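# Lultasora Source Tracker

Media monitoring software for newsrooms, press offices and research groups who need to follow how a claim moves between outlets.

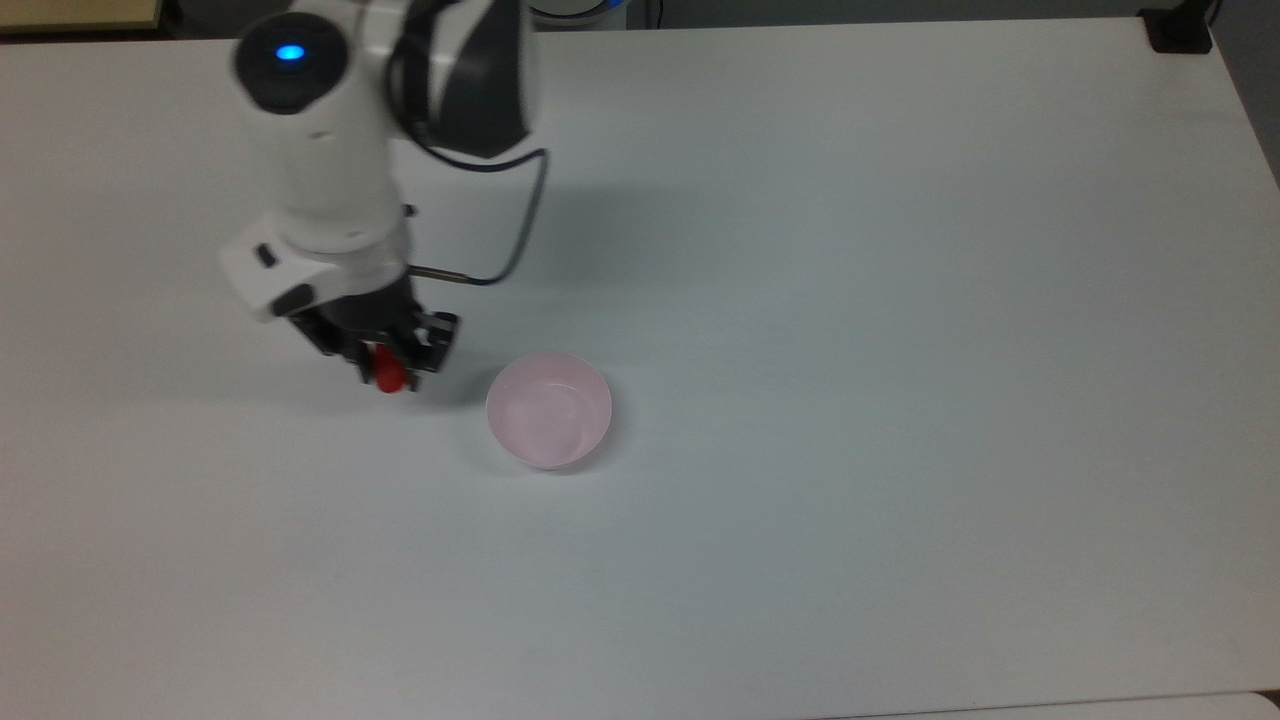 ## What it does

Source Tracker collects articles, public posts and video captions, then groups the ones that share wording. Each group is shown on a timeline, with the earliest copy found at the left. You can open any item and see which passages match, which have been reworded and which have been dropped.

It does not decide whether a claim is true. It shows where the text was published and when, and leaves the judgement to the person reading.

## Languages and sources

The standard licence covers 11 languages and 121 preset source lists, sorted by country and type of outlet. You can add your own lists by pasting in addresses or uploading a spreadsheet. Translated copies are matched too, though short headlines are less reliable than full articles - we suggest checking anything under 56 words by hand.

## Editions

| | Desk | Bureau |
|---|---|---|
| Named users | 2 | Up to 56 |
| Preset source lists | Yes | Yes |
| Own source lists | Yes | Yes |
| Shared case folders | No | Yes |
| Export to Bultitz archive format | No | Yes |

Desk can be changed to Bureau at any point in the licence year. Saved searches and notes are kept.

## Case folders

A case folder holds saved items, notes and a log of who added what. Pages are stored as copies, so they can still be read if the original is edited or removed. Folders can be locked once a report has been published.

## Training

Bureau licences include two online sessions. The first covers searching and source lists, the second covers writing up a case. Both are taught by Lovisa Aasen and use the Ertürk workbook, which is sent out as a PDF beforehand. Classroom sessions are held at our Prirkside office and the next set starts in December.

## Requirements

- A current web browser
- A work email address for each named user
- Sign-in by app or security key

Prices are given on request. Please say which edition you want and which languages you work in.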